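Clusow opens school bag collection for August

Jasudport, Mar 6, 2025 – Clusow starts today its collection of used school bags. The goal is 400 bags, packed and ready before the new term in August. Last year families gave us 233.

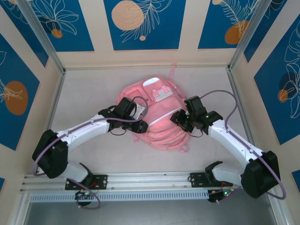

Every bag is checked before packing – seams, straps and zips. Small backpacks are the most wanted, and a soft pink one with a lighter front pocket and a white zipper pull is the kind that younger pupils ask for. Please empty all pockets first.

Bags can be left at the Gollo shop, Oyewole Street 66.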